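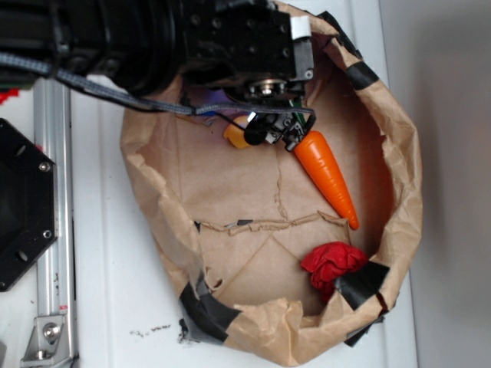
Figure 1. The bag with its black tape, the toy carrot and part of the rest of the set.

The Bag Is Fine: Paper as a Toy Box

Project report, Everyday Materials studio
Gyu-bin Geum and Cristóbal Valdebenito

1. What we set out to do

The assignment was to take one cheap object, give it a job it wasn't made for, and keep it in that job until we had something to say. Other groups picked umbrellas, egg cartons and a shower curtain. We picked a brown kraft paper grocery bag and made it the permanent home of a set of toy food.

We proposed this in one sentence and were asked to come back with a second one. The second was: "How long does a paper bag go on working as an open container for small toys, and what do people do to it to keep it working?" This was accepted, along with the suggestion that we adjust our expectations about drama.

The idea came from Cristóbal's sister, who runs the play corner at a small community center called Ristia. The toy food there lives in a plastic bin with a lid. The lid has been lost, found, sat on and lost again. She had started keeping the overflow in a grocery bag, and reported that the children preferred the bag. We wanted to know whether the bag could take it.

2. Materials

The bag is an ordinary large one with a flat bottom and no print. We bought a pack of 50 from a restaurant supplier, Zutum, because that was the smallest pack they would sell us. Most of the other bags are still under Gyu-bin's bed. If your project needs paper bags, please write to us.

The contents are hard plastic play food from a set sold as Clulletico. We used whatever fit in two hands. The orange carrot became the star for practical reasons: it is long, it has a point, and it lies at an angle however you put it in. Rounder pieces roll to the low part of the bag and hide there. The carrot stays where it can be seen.

The tape is black cloth tape, brand name Mak. We chose black so that every repair would show up against the brown paper. We had also run out of brown.

3. Getting the bag into shape

A tall bag standing upright is a poor toy box. It falls over when empty, it falls over when half full, and anything at the bottom has to be fished for blind. Small children solve this by tipping the whole thing out, and so did we.

We tried three shapes before settling down. Upright failed for the reasons above. Lying flat like a sleeping bag was better for getting things in but let everything wander toward the mouth, and the upper side kept sagging over the toys. Rolling the sides down was what worked. You fold the rim outward, roll it, squash it, and repeat until the walls are low and thick and the opening is a rough oval. The rim comes out lumpy. We spent an afternoon trying to get an even one and then admired other people's lumpy ones online until we felt better.

A rolled rim does two jobs. It stiffens the edge so the bag holds itself open, and it gives fingers a soft edge to go over. Its weakness is that it wants to unroll, most of all at the corners, where there are several layers of paper and all of them have opinions.

4. The routine

One cycle meant taking the toys out, putting them back, and checking that the bag could still be left alone on the table without anything escaping. We wrote down each cycle in a notebook with a tick, and put a short comment when there was something to comment on. Most of the comments are the word "fine." This became the working title of the report and then, through fatigue, the actual title.

We were aiming for 300 cycles, a number we picked because it sounded like a school year with some sick days. We did them in batches in the afternoon, usually starting at 4, when the big table was free. The only rules were that toys should be dropped in from just above the rim, as a child would do it, and that repairs were allowed only when we both agreed that something had gone wrong. The second rule caused most of the conversation in this project.

5. What happened to the paper

5.1 Creasing

The paper creases from the first minute and never stops. For a while we tried to map the creases on tracing paper. By the second batch the map looked like the bag, so we stopped drawing it and kept the bag.

What we can say is that creasing made the paper softer and, up to a point, better for the job. New kraft paper is springy and noisy. After a few batches it had become almost like cloth, it kept whatever shape you pushed it into, and it was quieter. Gyu-bin's roommate, who had been living with the sound, confirmed this independently.

5.2 The rim

The rim was where we used most of our tape. Corners went first: the roll loosened, the layers slid apart and the wall flopped inward over the toys. One short strip over the rim usually held it. We put the strips where the trouble was and made no effort to line them up, so the bag slowly came to look like something that had lost several fights with a doorframe.

A longer strip wrapped around the edge did better than a short one laid along it. This seems obvious now. It is in the notebook as a discovery, underlined.

5.3 The floor

The floor of a flat-bottomed bag is made of folded flaps glued over each other, and it is meant to be held up from outside by its own shape. Once the bag has been opened out and pushed down, those folds are in the middle of everything. They take the drops, and they catch on any toy with an end narrow enough to get under them. The carrot, as noted, has a point.

We had a long argument over a jagged line across the lower part of the floor. Cristóbal called it a tear. Gyu-bin called it the glued seam doing what seams do. Under the repair rule we needed to agree before taping it, and we did not agree, so it went untaped. You can see the line in Figure 1, below the middle of the floor, with the paper curling a little at its edges. We invite readers to take sides.

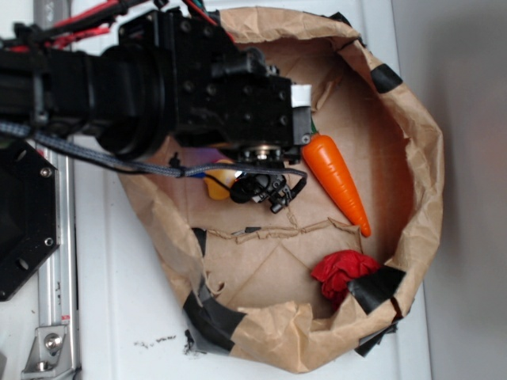
Figure 2. The bag opened out into a shallow basin, with the carrot lying inside.

5.4 The walls

Something we had not planned for was that the bag kept getting shallower. Every hand that goes in leans on the wall a bit, and the wall remembers. The shape we ended up liking best was close to a basin: wide, low and wrinkled, with everything on the floor visible at a glance. Figure 2 gives a fair idea of it. As a bag it is ruined. You could not carry anything home in it. As a toy box it is at its peak.

This is the result we would most like to be remembered for. The bag improved at the new job at about the same speed as it became useless for the old one.

6. Where we stopped

We did not reach our target. We stopped at 128 cycles, in April, when the studio needed the table back for the shower curtain group. The bag had not failed by any definition we had written down. We had not written down many.

In fairness to the method section, a proper study would have used several bags. We had plenty. What we lacked was the will to do the whole thing again with a second one, and we think an honest report should mention that in the same paragraph as the sample size.

7. What the toys taught us

We had thought of the toys as ballast. They turned out to matter more than the paper. Round pieces were gentle and hard to find. Long pieces were easy to find and rough on the folds. Anything with a leafy top gave you something to grab, and you could pull a carrot out by its greens without touching the wall at all. If we were picking a set for a paper container, we would look for big, rounded pieces with a bit sticking out to hold. We realize this describes a turnip.

Color mattered too. Orange on brown is easy to spot even when the piece is half under something else. Darker pieces vanished into the folds, and the notebook has more than one entry that reads "where is it" followed by "found it."

8. If you want to do this at home

Use a large bag with no handles. Roll the rim down further than feels reasonable. Tape the corners before they give trouble, wrapping the tape over the edge so it grips both sides. Leave it on a table or the floor and slide it when you need to move it. Do not lift it by the rim with the toys inside. We have an entry for that as well, and it does not say "fine."

When the paper gets really soft, cut the tape off and recycle the rest. Ristia has asked for a replacement to go beside the plastic bin, and we have agreed to supply them for as long as they like.

9. Who did what

Gyu-bin kept the notebook, did the rolling and maintains that the line on the floor is a seam. Cristóbal cut the tape, wrote sections 3 to 7 and maintains that it is a tear. The title was a joint decision. The bag is on the shelf by the studio sink, and may be inspected by anyone who wants to settle the matter.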